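Little Things on the Rose Sheets: A Bedroom Tidy-Up Gallery

Welcome back to the Corkard gallery pages! August has been the month of small stuff over here. No furniture moving, no paint, no trips to the hardware store, just the little odds and ends that pile up in a bedroom when you're busy living in it. Tissues, creams, cups, hair ties, pens with no caps. I love this kind of tidying more than any other kind. You can do it in your socks with the radio on, and by the time the coffee is gone you've got a nightstand again.

My method (if I can call it that) is to use the bed as the sorting table. It's the biggest flat surface in the room, it's at a good height if you sit on the edge, and you can't go to sleep until it's clear, so the job gets finished. I first wrote about bed sorting back when the Corkard page was a single long list, and more than 574 of you have written in since then with your own versions. Some of you put down an old tablecloth first. Some of you swear by the floor. I tried the floor. My knees voted for the bed.

The sheet is part of the fun, too. I'm a sucker for a floral, and red and pink on white is my favorite kind, with the roses and the curly vines and the leaves filling in between. There's a practical side to a busy print when you're sorting, though, and it took me a few rounds to learn it: plain, solid colors show up beautifully against it, and anything small and flowery disappears. I've lost a rose-pink hair clip on a rose-pink sheet for an entire afternoon.

On to the pictures!
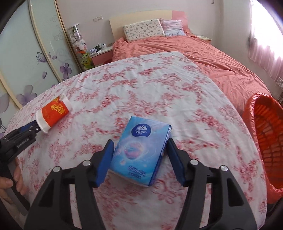

Pocket tissues from Vinda, in blue, with a double-happiness cup lying on its side over to the left.

I get so much joy out of a good tissue packet, and I know how that sounds. But look at that swirl of pink and purple and blue in the middle! Somebody sat down and designed that for a thing most of us cram into a coat pocket and forget. My tissue packets go into one of three places when I tidy: the bag I carry every day, the nightstand drawer, and the car. If all of those are stocked, the extras live in a Henao box on the closet shelf with the bandages and the spare toothbrushes. The Henao boxes are the shallow ones, and I like them for soft things that don't mind being laid flat.

As for the cup, I can't resist orange-red with gold-yellow, and double-happiness characters make any drink feel like a party. Paper cups are a sorting puzzle for me. The sensible answer is the recycling or the trash, depending on where you live, but a pretty one can do a second shift holding cotton swabs or bobby pins. I allow myself a couple at a time. Once they go soft around the rim, out they go, and I pick new favorites.

A few of you asked what order I work in. I start with paper (tissues, receipts, packaging, notes to self), since it takes up the most room and goes the fastest. Then anything with a lid or a cap. Then cords. Then whatever is left, which in my house is usually buttons and one mystery key. I've got a small dish for the mystery keys and I'm very fond of it.

Tubes and bottles deserve their own round, and they're the part I look forward to. I line them up, check the caps, wipe off anything sticky with a damp cloth, and decide where each one is going to be used. The place you use it is the place it should live! For years I kept all my lotions together in the bathroom because that seemed tidy, and for years I had dry hands in bed. Now there's one by the sink, one by the bed and one in the bag, and I get through them before they expire.

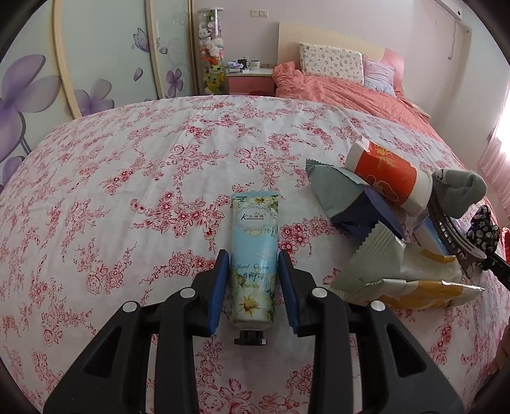

Hand cream is my number one nightstand item, and I'm partial to the slim tubes. A 30g size slips in beside a book or stands in a mug without tipping it over, and it's small enough that I get to pick a new one fairly often. I'm also a terrible pushover for packaging with flowers on it. Pale blue with a big yellow daisy sort of flower? Sold, every time. I keep mine cap down so the last of the cream is ready to go, and when the tube gets really flat I roll it up from the crimped end and hold it with a binder clip.

If you're setting up a nightstand from scratch, a Danent drawer tray is a nice place to start. Mine has 2 long slots and a square one. Tubes go in the long slots, tissues go in the square, and there's enough space left at the front for lip balm and a pair of reading glasses. Measure your drawer first, though, and measure the inside. I didn't, and my first tray went to live in the kitchen with the chopsticks (where it's very happy, I might add).

The little heap that's left over at the end of a session goes into a Wiririx pouch and gets one more chance the next time I sort. If I haven't gone looking for something by then, I pass it along or let it go. It's a gentle way to do it, and I sleep fine.

Send me your own sorting pictures! Beds, floors, tables, picnic blankets, all welcome. The reader gallery is up to 796 photos and I've looked at every one of them, most of them twice.

Recent galleries
Mugs, Cups and Where We Keep Them
Inside the Danent Drawer Tray: 106 Reader Setups
Floral Sheets We Can't Stop Buying
One Shelf, Four Henao Boxes
What's in Your Wiririx Pouch?
The Mystery Key Dish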